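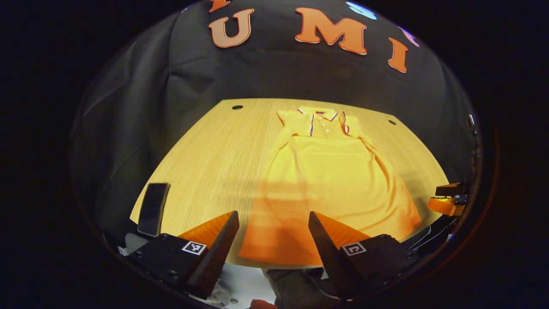 Re: shirt folding, does the second hand really matter?
Posted to the Tutham cloth handling list, 12 March 2019

Hi all,

Sorry for going quiet, I've been up to my elbows in shirts. I wanted to answer the question from last week properly because I had half an answer at the time and now I've got most of one. Quoting the bit I mean:

> We've been reading your Melthorpe notes and trying the same thing with
> tea towels. What I can't work out is whether the policy is learning from
> both hands or mostly from one. Ours seems to copy whatever the right hand
> does and let the left one drift about. Did you see that with shirts? And
> did you do anything about where the shirt starts on the table, or do you
> just plonk it down and go?

Right, first part first. Yes, we saw it! The early version was very much a one-handed folder with a passenger. It would get hold of a sleeve on one side, bring it over nicely enough, and meanwhile the other gripper would hover near the hem and close on air. I spent ages blaming the tracking, went back over the markers on the grippers, recalibrated everything twice, and it made no difference at all.

What did make a difference was how the demonstrations were done. Whoever is holding the grippers tends to favour their good hand (I certainly do) and the other one waits its turn. Play that back to a network a few hundred times and it quite reasonably decides that waiting is the job. So for the second batch we made a rule that both hands have to be moving in the first fold. You pinch the sleeve with one and the hem with the other, and they travel together. It feels daft for the first ten minutes and then you stop noticing.

The numbers, for those who like them. First batch was 191 demonstrations, folded any old how. Second batch took us up to 425 in total, all the new ones done with the both-hands rule. Trained on the first batch only, the robot finished the first fold 8 times out of 20. Trained on the lot it was 17 out of 20. I know what you're going to say, more data and better data got muddled together there, and you're right. So I also trained on 191 picked at random from the new ones, same settings, and that got 15. Most of the gain is the rule, then, and a bit of it is just having more. I'd want a lot more than 20 goes before I put that in a paper, mind.

Second part, where the shirt starts. The short-sleeved polos get laid face up with the collar at the far end of the table and the hem towards whoever's folding, buttons showing. Beyond that we don't fuss. If there's a flap of cloth hanging out at one side or a few soft folds across the middle, we leave it alone and start. I did try smoothing every shirt flat for one afternoon and the policy that came out of it was hopeless the moment it met a wrinkle.

Collars are still a pain. The ones with stripy trim seem to be easier than the plain ones and I haven't got a good explanation, only a hunch that the edge shows up better in the wrist view. Plain yellow on pale wood is not a lot of contrast when you shrink it down to what the network sees. Shadows are a nuisance as well. A dark band across the bottom half of a yellow shirt turns that half nearly orange, and we had one run where the thing kept trying to fold along the shadow. Very neat fold, wrong place. We've now got the colour jitter turned up quite a bit in training and I haven't seen it do that again, though I haven't gone looking very hard either.

Somebody also asked off-list about the Malabanan baseline. I've run it on the same split and it does fine on the second fold but gets muddled by sleeves, so I'd call it a draw for now. The Matavard code I couldn't get going at all. If anyone has it working on a recent machine please shout, I lost a whole evening to it.

For the tea towels I'd try the rule before you change anything in the model. You could redo 50 or so and see if the left hand wakes up. Squares ought to be kinder than shirts, there's no collar for a start, but you do get the problem that all four corners look the same and the two hands may swap over halfway. We had a touch of that with hems.

Plan here is to do long sleeves next and have something written up by September. I can put the second batch up on the Melthorpe server if people want it, it's a fairly chunky download so tell me before I start the upload and I'll leave out the depth if you don't need it.

Cheers from a very creased corner of Melthorpe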